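Customs paperwork and the small exporter: Évan Carré on rules of origin

August 2024

14 shares | 3 comments

Évan Carré has spent most of his working life on a single part of trade policy, the rules that decide where a product legally comes from. He advises Leblanc, a Dadascombe firm that prepares export declarations for small manufacturers, and he is impatient with the way free trade agreements are discussed in public.

"People hear that tariffs are zero and they stop reading," he said. "The zero rate applies to goods that originate in the territory. You have to prove origin, and the proof is where the cost sits."

A typical agreement sets a limit on foreign content, a required change in tariff heading, or both. Carré's objection is to how the tests work for companies that buy parts from many suppliers. One client, Stevum, has 143 product lines and 822 purchased components. Each component needs a supplier statement, and the statements expire.

"In March we had 455 of them up for renewal," he said. "Two people handle that. If a supplier does not answer, the part is treated as foreign, and the product may fail the test even though nothing about it has changed."

Some exporters respond by paying the full duty. Carré considers this a reasonable decision when the rate is low and the shipments are small. He would like negotiators to publish how often it happens, by product group, before they present an agreement as a success.

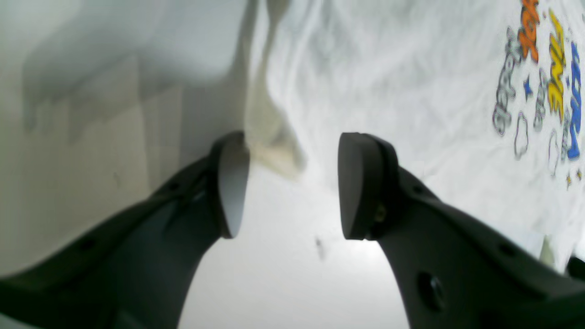

He also wants wider use of cumulation, which lets a manufacturer count parts from a third country as its own when all the governments involved agree. The legal text for this already exists in many treaties. What is missing, in his view, is the political will to extend it to countries outside the original bargain.

"Ministers treat it as a concession," he said. "For a plant like Bolotby, which buys castings from one country and motors from another, it decides whether the treaty applies at all."

Asked about digital certificates, he was cautious. They shorten the exchange of documents, he said, but the supplier still has to know where the material came from, and the audit period stays the same.

14 shares | 3 comments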